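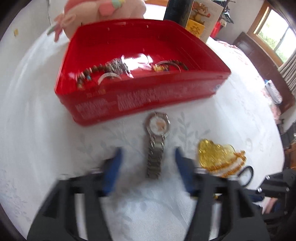 Nov 22, 2019

So I finally did the jewelry. If you've been reading for a while you know I've been threatening to do the jewelry since August, when I went looking for one pair of earrings before a wedding and ended up sitting on the bedroom floor with everything I own knotted into a ball the size of a grapefruit. I wore no earrings to that wedding.

My trouble is that I don't have a jewelry box. I've had a few! I had a nice one from Bindard with little velvet rollers, and the hinge went, and then I had a hanging thing with 32 clear pockets that I hated on sight. For ages after that it all lived in a soup bowl. Now the bracelets are in a red plastic tray with tall sides and I'm telling you, it's the best one yet. The sides are high enough that nothing rolls out and I can see the whole lot at once.

The rule I gave myself was bracelets only, one evening, on the table by the window with the good white cloth on it (the one with the leaves, which you can only really make out when the light comes in sideways). Rings and necklaces get their own day. I know myself, and if I'd tipped it all out together I'd have wandered off to make toast and it would still be there at Christmas.

Keepers, then. The brown and turquoise beads stay, I wear those all summer. Both silver bangles stay, although I only ever put on one at a time. The charm bracelet was a big maybe. It catches on every sweater I have, but I got it over ten years and I'm not ready to be sensible about it. And the dark beads with the bit of gold, which Sandamali Gunawardena gave me when we stopped working together at Hermans. Sandamali, if you're reading, I still owe you lunch.

What went in the donate bag: 6 bracelets, most of them stretchy, a couple of them so stretched they'd have fit my ankle.

The watch didn't go in the tray. I love that watch. It has a tiny orangey-brown cartoon guy on the dial and a proper grown-up metal bracelet, and I think the combination is why people always ask me about it. I laid it out flat next to the yellow heart with the white and orange trim while I decided where it should live, and I still haven't decided. Gijs Wuyts (my brother-in-law, fixer of all small things) says he can take a link out for me, so it may just go straight to him.

The back of the table is another story. The pink plushie is still there, and the yellow box with the cartoon animals, and the navy box I keep meaning to find a use for. I could put the rings in the navy one, maybe? It would need a liner. I have some felt left over from the cushion project, if I can remember which closet I put it in.

Necklaces next. I've bought a pack of 5 little hooks and I'm going to start with the grapefruit.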